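Part 4: Setting up your Kistach room humidifier

I've put together a lot of these by now, and the tank is where most people (me included, the first time) go wrong. Take it slow and you'll be fine!

1. Set the base on a flat, hard surface, 300 mm or more from the nearest wall. Carpet blocks the intake.

2. Lift the tank straight up, flip it over and unscrew the cap. It's stiff when new — a rubber glove helps.

3. Fill with cool tap water to the 800 ml line and no higher.

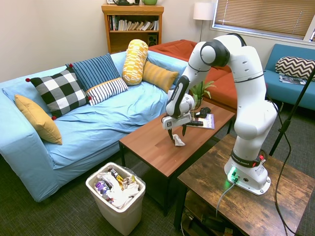 4. Screw the cap back on until it clicks, turn the tank upright over a sink and watch for drips. A drip or two is normal, but if it keeps going, take the cap off and reseat the gasket.

5. Lower the tank onto the base, plug in and press Power once. I start mine on Low and leave it there most of the winter.

Note: The display can read 99 for the first few minutes. Mine does it every November when I get it out of the closet, and it settles down by itself.

Caution: Never add oils or scents to the tank. They crack the plastic, and the warranty won't cover it.

Cleaning is in Part 5.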